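The Idle Hand Rule

The rule in question was numbered 4.6 in the Olport handling standard, and it read in full: "The hand not in use shall be held clear of the work surface, open, at rest." It had been in the standard through every revision. The reviewer was sent to decide whether it should stay.

She arrived in January with a printed copy of the standard, a stack of deviation forms, and a pencil. The standard ran to 41 clauses. Most concerned things that could be measured, such as the gap between fingertips at full opening or the interval between marker checks. Clause 4.6 could not be measured. There was no figure for "clear" and no definition of "at rest."

The floor was busy when she was let in. Operators worked at their tables with a gripper in each hand, and the recordings of what they did went to Skulik, where they were used to train the machines. Skulik paid per accepted recording. A recording that broke a clause was rejected, and the operator did it again. In the last quarter, 2760 recordings had been rejected, and the largest single cause was the idle hand.

She chose a table and stood where she would not cast a shadow on it. The task was cloth. The left hand held it down and the right waited.

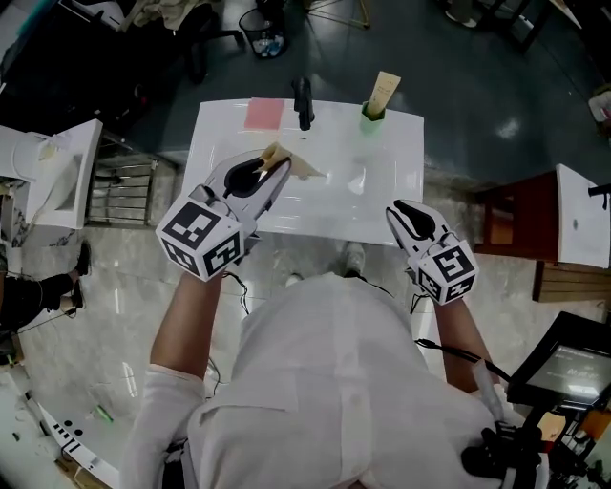 She wrote "4.6, compliant" and the time, 9:40 a.m. Then she looked at what she had written and added a question mark. She could not have said how far the hand would need to drift before she wrote the other word.

The question had two sides, both on file. Skulik's side was that a machine trained on restless hands would be a restless machine. If the idle gripper twitched, hovered or tapped the table in the recordings, the machine would do the same in a kitchen, next to a glass. Sugden, the insurer, had put this more strongly in a letter that ran to three pages and used the word "foreseeable" in each of them.

The operators' side was a single deviation form, unsigned. Under "Nature of deviation" it said: "My other hand gets ready. I can't do the task if it doesn't." Under "Corrective action proposed" it said: "None."

She had read that form several times on the train. It was the only one in the stack in which the writer had filled in every box.

At the next table she asked the operator whether she might try. This was permitted under clause 2.1, provided the recording was flagged as non-production. She was fitted with the headband and given the grippers. They were heavier than she had expected, and the weight sat in the wrist.

The task sheet said to pick up the strip, hold it upright, set it down. She read the sheet twice. She took the strip with the right gripper on the second attempt and held it upright for the required count. She set it down. She considered that she had done it correctly, and asked to see the check.

The checking software was called Jillell. It issued its result on one line: REJECT 4.6 L. The left hand. She had not moved the left hand. She said so. The operator played the recording back, and there it was at the bottom left, closing by a small amount as the right hand closed, opening as the right hand opened. When the strip leaned, the left hand rose toward it and stopped.

She asked to go again. She concentrated on the left hand, kept it open and low, and dropped the strip. Jillell accepted the left hand and rejected the task.

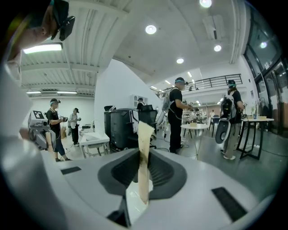 By noon she had made six attempts. Two had passed. In both, as far as she could tell from the playback, the hold was poor and the set-down late. The better holds had all failed under 4.6.

She ate lunch in the stairwell and reread the clause. It occurred to her to look for its origin, and the revision history was in the back of the binder. Clause 4.6 had been carried over from an earlier document, a safety procedure for a press line. There the idle hand had to be kept clear so that it would not be crushed. The wording had been copied intact, and the reason had been left behind with the press.

In the afternoon she watched the tables again, with the form face down on her knee, and looked only at the hands that were not doing anything. They were seldom still. One followed a cloth along its hem without touching it. One came up under a cup that was in no danger, waited, and went back. She noticed that she was holding her pencil in one hand and that the other was curled slightly, a few inches below it.

Her draft went in before the office closed. It withdrew 4.6 and put in its place: "The hand not in use shall not contact the work surface or any object except to prevent a fall. Movement in readiness is not a deviation." She proposed that the rejected recordings be checked again under the new wording, starting with the oldest.

Sugden objected to "in readiness" and asked for a definition. She spent most of an evening on it. In the end she attached the unsigned form as Annex B, with the reference number corrected, and left the box for the definition pointing to it.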